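Search this site Search Recipes How-To Kitchen Archive

How to Clean a Stainless Steel Pot Until You Can See Your Own Disappointed Face in It

Posted 2019-04-11

I own one good pot. It is stainless steel, it has survived three apartments, and for most of its life the inside of it was the color of weak tea. I had accepted this the way you accept a ceiling stain. Then my mother-in-law picked it up, looked into it, and put it down again without a word, and I spent the following weekend learning how to clean a pot.

None of this is hard. Most of it is waiting. If you can boil water and leave a thing alone for 30 minutes, you have the full skill set.

What you need

Baking soda, the plain kind in the box. White vinegar. Dish soap. A nylon brush or a scrubber without any metal in it. Two microfiber towels, one for washing and one that never touches anything greasy for as long as it lives. A wooden spoon you don't love.

I have also tried the fancy stuff. Kemico sells a paste for stainless steel that works well and smells like a dentist's office. Storkach makes a powder that does the same job, and you'll find it in the carpet, the toaster and your hair for a week. If you already have either one, use it. If you don't, baking soda costs next to nothing and you can pronounce it.

Leave the steel wool under the sink. It will get the burned rice off, and it will also leave your pot looking as if a raccoon had been kept in it.

Step 1. Work out what kind of dirty it is

Black and crusty is burned food. White and chalky is minerals from your water. Rainbow swirls, like gas on a wet driveway, are heat tint, and they do no harm except to your pride. Brown and sticky, usually on the outside near the handles, is old oil that has been cooked on a few hundred times.

My pot had all four. Start with the burned food and work down the list.

Step 2. Boil the crust

Cover the burned part with an inch of water, bring it to a simmer and stir in two tablespoons of baking soda. It will foam. Add it a little at a time or it will foam onto the stove, and then you'll have a second article to read.

Simmer it gently for 11 minutes. I arrived at this number because that's how long it takes me to empty the dishwasher, and it has never let me down. Scrape at the bottom with the wooden spoon now and then. Turn off the heat, let the whole business cool down, and pour it out. Don't run cold water into a hot pot. It can warp the bottom, and a warped pot rocks on the burner for the rest of its days like a bad restaurant table.

If there is still black stuff, do it again. Mine took three rounds. The third was mostly spite.

Step 3. Paste for what's left

Mix baking soda with just enough water to make something like toothpaste. Smear it on, wait 30 minutes, and rub with the nylon brush. If your pot has visible brushed lines in the steel, rub along them. If it's shiny, go in circles and don't press as if it owes you money.

Rivets are where the real grime lives. If your handles are riveted on, there's a little moat around each rivet head inside the pot, and whatever you cooked last June is still in there. An old toothbrush with paste on it is the tool for this. So is a wooden toothpick, if you're the kind of person who has an evening to spare. I was, it turned out to be a Saturday, and I regret nothing.

Step 4. Vinegar for spots and rainbows

Rinse all the baking soda out first. Vinegar and baking soda together put on a lovely show and then mostly cancel each other out, whatever your cousin's video told you.

Pour in one part vinegar to three parts water, enough to cover the chalky bits, and warm it for a few minutes. Swish. Pour it out. For heat tint, a splash of straight vinegar on a cloth is plenty. Open a window – the kitchen is going to smell like a pickle either way, but it'll pass sooner.

Step 5. Wash, rinse, dry right now

Wash the pot with soap and hot water as though none of the above had happened. Rinse it twice.

Then dry it by hand, immediately. Air drying is how you get the spots back, and you'll have spent an afternoon on a round trip. Go around the inside wall first, then the bottom, then under the rim, then the handles.

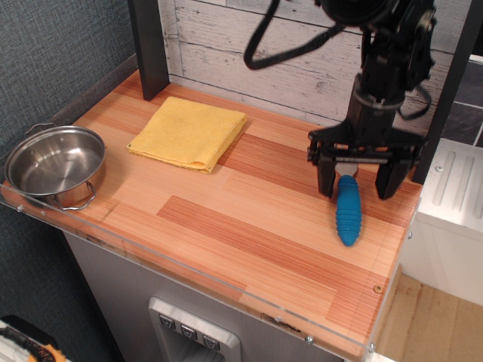
Fold the towel into a square before you start and you get several clean faces to work with. When one gets damp, turn to the next. Wadding it up in your fist does the job too, but you'll keep going back over dry steel with the wet part and wondering where the streaks come from.

Wash your microfiber separately from cotton, with no fabric softener. Softener coats the fibers and after that the towel just pushes water around in a friendly way. Usuga towels have held up best for me. The Kundia ones shed for the first few washes and then settled down.

Keeping it that way

Let the pot heat up before the food goes in. Salt the water once it's boiling, as salt dropped into cold water can sit on the bottom and leave tiny pits. Soak it the same night, even if you're tired, even if the show is good. And if you stack your pans, put a cloth between them, or the bottom of one will sign its name on the inside of the other.

I do the vinegar step every couple of weeks now. My mother-in-law has been over twice since and hasn't looked in the pot once.

Filed under: Kitchen, Cleaning, Pots & Pans, Things I Should Have Done Years Ago

4 Comments

burntrice_again
The dishwasher timing made me laugh, but mine has a silverware basket from hell, so I'm at more like 20. Pot came out great anyway.

Patio Door
Does this work on the outside bottom? Mine is basically bronze at this point.

Site author
The paste does, with patience. Put it on thick, lay a damp paper towel over it and go to bed. The bronze will put up a fight.

mudroom67
Used the toothpick on the rivets. I would like to un-know what came out.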